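Chapter 7

Soft Things and Small Things: Sorting What Collects on a Table

In this chapter
Why tables fill up
The four questions
Soft toys and other things with faces
Cloths, sponges and covers
Cords, chargers and the boxes they came in
Words to know
Warm-up activity

Every home has one table that does all the work. People eat at it, do homework at it, open the mail on it and fix toys on it, and by the end of the week it holds a bit of everybody's life. I love tables like this! When I started teaching home management I thought I would spend my time on closets and attics, the big dramatic jobs. What my students wanted to talk about was the table. They talked about it for an entire afternoon, and this chapter grew out of that talk.

In Chapter 6 you learned to sort a single kind of thing: socks with socks, pans with pans. That is a good skill and you will keep using it. A table is harder, and a lot more fun, because nothing on it matches. A stuffed animal lies next to a charger. A sponge has landed beside a shopping bag. You can't just put like with like. You have to decide what each thing is for, who uses it, and where that person will look for it next time.

Andor Bozsik, whose household diaries we will read from all through Part Two, kept notes on one family table in the town of Odel. He wrote down every item that stayed there overnight for one month, and when December was over his list came to 167 entries. Look at how he wrote them, too. He didn't write "junk" or "clutter." He wrote "blue mitten, left hand" and "lid, no jar." Once a thing has its proper name, you are halfway to knowing where it goes.

Why tables fill up

Flat surfaces invite us to set things down. A table is at hand height, it is usually near a door or an outlet, and it is easy to see. Those are excellent reasons to use it! The trouble starts when things arrive faster than they leave. In Bozsik's diary, 90 of the items belonged in the same room as the table, only a few steps from where they lay. The walk was short, but the choice had never been made. A shelf that would have suited them stood right there, half full.

Small and soft things are the quickest to pile up. They weigh almost nothing, they don't break when dropped, and they squeeze into gaps between bigger objects. Small toys, folded cloths, sponges, packets and cards can share a table for days before anyone feels crowded.

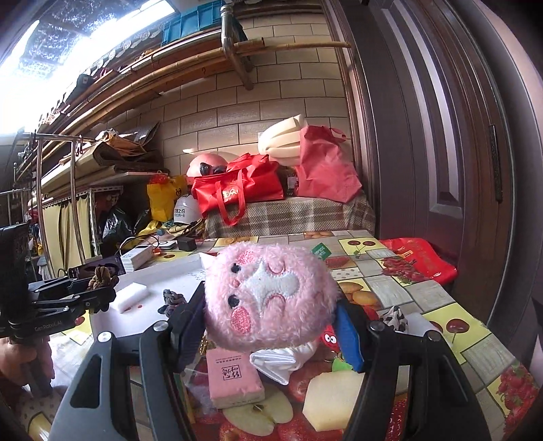

Bigger objects are another matter. A suitcase on the table gets moved before dinner, every time, while a packet the size of your palm just gets pushed to one side. Keep this in mind when you plan a sorting session. Start with the little things, while you still have plenty of energy, and leave the large ones for the end, when clearing them away gives you a big, cheerful change for very little work.

The four questions

Pick up one object at a time and ask:

What do I call it?
Who reaches for it?
How often?
Where would that person look first?

The last question is the one that makes the difference. Students in the Godum evening course used to give me beautiful answers to it ("in the labeled bin on the third shelf") that no tired person would ever think of. A home for an object has to be the obvious one. If your brother always looks for the tape in the bread drawer, then put the tape in the bread drawer — and enjoy how quickly he finds it.

Soft toys and other things with faces

Plush toys deserve a section of their own. People hesitate over them. It is easy to be firm with a dried-up pen and much harder with something that has eyes and a bow, even when you can't remember where it came from. Give these toys their own turn, and let their owner be in the room. A wide, shallow basket works better than a deep one, as the toys at the bottom of a deep basket are forgotten. Very small ones can hang from hooks if they have loops.

Cloths, sponges and covers

Group these by job. A cloth for drying dishes and a cloth for dusting may look alike, but they live in different places. Check the tablecloth as well. A bright printed one makes the table a happier spot, though small objects can hide against a busy pattern, so sweep your hand over it before you call the job done.

Cords, chargers and the boxes they came in

Match every cord to its device before you put it away. In the Lashari exercise at the end of this chapter you will make cord tags from scrap card, using the Bida knot from Chapter 3.

Words to know

Landing spot: a surface where things are set down on the way to somewhere else.
Stray: an object whose home is known but which is not in it.
Orphan: an object with no home yet.

Warm-up activity

Choose a table you use every day. Without moving anything, write down the name of each object on it, as exactly as you can. Mark the strays with an S and the orphans with an O. Bring your list to class and keep it in your folder, as you will need it again in Section 7.1.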